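Llewellyn Community Pantry Network
Speaker notes: Shelf-stable food and the regional reserve
Presenter: Kobina Laryea. Slides prepared with Songül Soylu.
24 September 2021

Slide 1. Welcome
Acknowledge the traditional owners. Thank the Goltholm branch for hosting. Questions are to be held until slide 6.

Slide 2. Where the reserve stands
The network supplied 139 households in May. Demand at Goltholm was higher than at Flellard for the second year, and the board has asked that stock be moved accordingly. The reserve target is now 1,000 items per branch — this figure excludes fresh produce and bread.

Slide 3. Rotation
Oldest stock goes to the front of the shelf. Branches are to check dates every fortnight and enter the results in Clirisis on the same day. Items within two months of their best-before date go into the next parcel run. Pause for the Flellard figures if the branch has brought them.

Slide 4. Donated goods
Swollen, leaking or badly dented cans are not to be given out. Labels must be legible, including the allergen panel. Home-preserved food cannot be accepted, however kindly it is offered.

Slide 5. Cans in storage 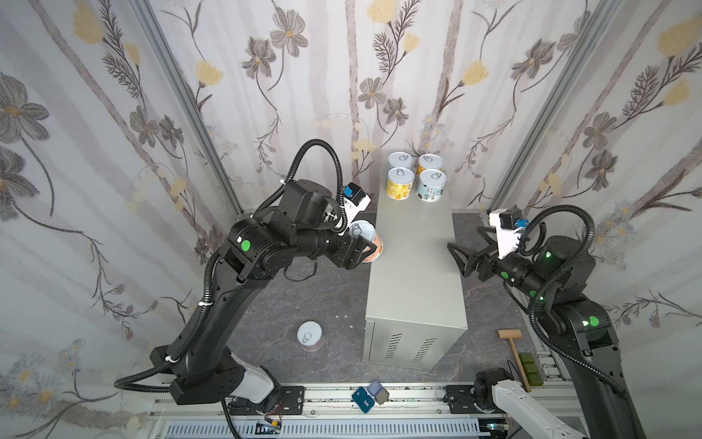

Four cans with pull-tab lids, set out two by two.
Pull-tab cans are preferred for parcels going to people without a full kitchen. Ask branches to keep them apart from standard cans and to record them under a separate code.

Slide 6. Questions
Allow ten minutes. Refer transport enquiries to Songül Soylu after the session.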